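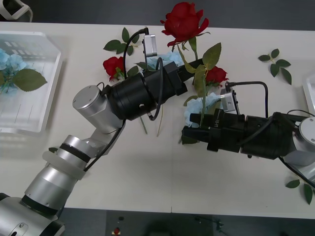

Mitra Hosseinzadeh wrote in to say she had been putting the same way for eleven years, had taken three lessons on it, and still left every long one well short on the first two greens. Could we please do a page on distance and leave the stroke alone for once? I was glad to get that note, because long putts are my favorite thing to teach and I don't get asked often enough.

So let's talk about lag putting, meaning any putt you don't really expect to make and would be happy to leave close. For most club players that starts at 25 feet or so. I play most of my golf at Cidstead, where the greens are big and old and tilt toward the creek, and I learned most of what follows by three-putting there for years.

What you need

Three balls of the kind you play with, your own putter, four tees and a quiet corner of the practice green. Please use the same ball you take out on the course. A hard range ball comes off the putter face quicker, and you will spend half an hour teaching your hands something you have to unlearn on the first hole.

Step 1: Find your natural putt

Drop the three balls on the flattest piece of green you can find, with no hole in mind. Take a stance that feels comfortable and make a stroke that goes back to your right toe (left toe if you play left-handed) and through about as far. Don't look up. Hit all three that way, then walk to where they finished.

If they ended up within a putter length of each other, good, that is your natural putt. Pace it off and remember the number. Mine is seven paces on a normal morning at Cidstead and closer to nine in October when the greens firm up. If they are spread all over the place, you are probably hitting at the ball instead of swinging through it, so slow down and do it again until they huddle together.

Step 2: Build two more

Now do the same with a stroke that goes a few inches past your toe, and then one that goes a good foot past it. Keep the rhythm the same for all three. I hum, quietly, and Dindo Tiongson counts under his breath in a way the whole green can hear, but whatever keeps you even is fine. What you don't want is a long, slow backswing followed by a jab, or a short one with a big shove behind it.

Pace those off too. You now have three distances you can trust, and everything else on the course is a little more or a little less than one of them.

Step 3: Walk the putt

This is the part people skip, and I do understand, there's always a group waiting. But you can walk to the hole and back while somebody else is playing. Count your paces on the way there. On the way back, stay low on the downhill side and feel the slope in your feet. Your feet are better at this than your eyes, particularly late in the day when the light goes flat.

For an uphill putt, pretend the hole is a pace or two farther away. For a downhill one, pick a spot short of the hole and putt to that. On the really steep ones – the back half of the fourth at Prindale comes to mind – I may be aiming at a spot barely halfway there.

Step 4: Look at the hole while you rehearse

Stand beside the ball and make your practice strokes with your eyes on the hole. Two is plenty. Then step in, take one more look, and go while the picture is still fresh. If you stand over it and start thinking about your elbows, back off and start over.

Step 5: The tee square

Push your four tees into the ground to make a square around a practice hole, each one about three feet from the cup. Go out to your longest distance and putt the three balls. Every ball that stops inside the square is a point. A ball that stops short of the square costs you a point, and one that runs past it costs nothing, which will cure you of leaving them short faster than any talk from me.

Move to a new spot after every three balls, so that you never get to groove one putt. Play until you reach ten points. The first time it may take you most of an hour, and that's all right! Kenneth Saludo and I play it against each other for coffee, and I have bought a great deal of coffee.

Before a round

If you only have five minutes, skip the short ones and go straight to Step 1. You want to know how the greens are rolling today, and your natural putt will tell you. Hit it once up a slope and once down, add or take off a pace in your head, and head for the first tee.

Mitra, if you try the square, start from the low side of the hole. The uphill ones are kinder.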